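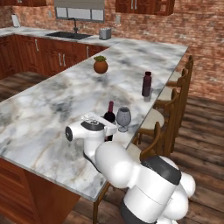
Ticket: Approach stops short of bottle in kitchen scene, gripper never commanded to close
Component: grasp planner / self filter
Opened: May 2022
Status: Closed, fixed in local config

Setup

Home-built arm controller running the Druveo stack. Planner and gripper node run on a desktop at the Benavides workshop, and the simulator runs on the same machine. Scene is the Sorkar kitchen, brick walls and marble island, with the default objects on the counter. Target is the dark wine bottle. Wrist camera is the simulated Drosano module with color and depth both enabled. I am testing everything in simulation before the same config goes onto the arm on the bench.

Problem

The planner accepts the bottle as a target, produces a path, and executes it. The arm arrives at what the planner considers the pre-grasp pose and begins the final approach. The final approach ends almost as soon as it starts. State goes to APPROACH_DONE, then GRASP_CHECK, then ABORT. The gripper close command is never sent.

Log from a typical run:

[planner] target set: bottle_wine
[planner] path found, executing
[planner] pregrasp reached
[approach] distance to target below threshold
[approach] APPROACH_DONE
[grasp] check: no object between fingers
[grasp] ABORT code 11

Code 11 is listed in the stack documentation as "empty grasp volume." It is raised when the fingers are at the grasp pose and the depth cloud shows nothing between them. I believe the check is working correctly. The arm is not at the grasp pose.

The same thing happens with the tall plastic bottle and the plant pot as the target. It does not happen if I feed the planner the object pose directly from the simulator and leave the camera out of it. In that case the approach runs to the end and the close command goes out.

What I tried first

Restarted the planner and the simulator. No change.

Lowered the approach threshold by half. The arm goes slightly farther and still aborts with code 11.

Replaced the hand-eye transform with the exact one exported from the scene. No change, which I did not expect. I had assumed a bad camera transform from the beginning and spent an evening on it.

Removed the wine glass from the collision list, on the theory that the planner was stopping to stay clear of the stem. No change. Put it back.

Swapped the joint speed limits for the stock ones. No change.

Findings

I logged the target cluster during the final approach. At the pre-grasp pose the centroid is where it should be. During the final approach it jumps toward the camera, well in front of the bottle. The cluster size also goes up by 1,314 points between one depth message and the next, while the bottle itself has not moved. The simulator reports the same bottle pose from start to finish.

In the wrist view the gripper is a flat gray band across the full width of the bottom, and the bottle stands directly above it with most of its label hidden behind the gripper edge. In depth that band is very close to the camera. If any of it is counted as part of the target, the centroid gets dragged forward and the distance check passes early.
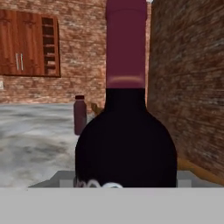 Bukola Nwosu: Check the self filter mask before you touch the clustering. The stack comes with a mask drawn for the narrow fingers, and it only blanks two small areas near the bottom corners. If you have the wide gripper housing, the middle of the band goes straight into the cloud. Nothing breaks at long range because the cluster step drops it as a separate object. Once the target is close enough in the image, the two get joined. Publish the masked depth on a debug topic and look at the bottom rows. Also check what your minimum range is set to. If it is zero, the filter has no second line of defense.

Reply

Confirmed on both counts. The masked depth topic still has valid readings across the middle of the bottom rows. Mask file is the stock one, never edited. Minimum range is zero. It was set to zero by me in October when I was debugging something else on the bench arm, and it got copied into the simulator config along with the rest of the file.

Changes made, in order:

1. Set min_range back to the stock value. The jump in the centroid got smaller and was still there. The far edge of the gripper is beyond that range.

2. Generated a new mask from the gripper mesh in place of the stock file. The generator is in the tools folder and takes the camera transform and the mesh as inputs. Use the visual mesh for this. The collision mesh is simplified and leaves a thin strip uncovered along the top of the band.

3. Grew the mask by 6 pixels. Without this, a row of mixed readings survives where the gripper edge meets whatever is behind it.

4. Raised the target lost timeout to 900 ms. With the bigger mask the lower part of the bottle is no longer available close in, and the tracker sometimes dropped it for a moment.

Log after the changes:

[planner] target set: bottle_wine
[planner] path found, executing
[planner] pregrasp reached
[approach] tracking, cluster stable
[approach] APPROACH_DONE
[grasp] check: object between fingers
[grasp] CLOSE sent

Restored the approach threshold to its original value. Repeated with the plastic bottle and the plant pot, and code 11 did not come up on either.

Bukola Nwosu: Good. One caution on the mask. It is tied to the camera transform you used to generate it. If the bracket on the bench arm sits differently from the one in the scene, regenerate it there and do not copy the file over. Same for min_range.

Reply

Understood. I have split the config so that mask and min_range live in separate files for simulator and bench, and the planner now logs which mask it loaded at startup.

Left open, to be filed separately: the tracker loses very dark objects more easily than light ones when using color alone. The wine bottle body gives it almost nothing to work with. Depth covers for this in simulation, and I have no bench data on it yet.

Closing this ticket.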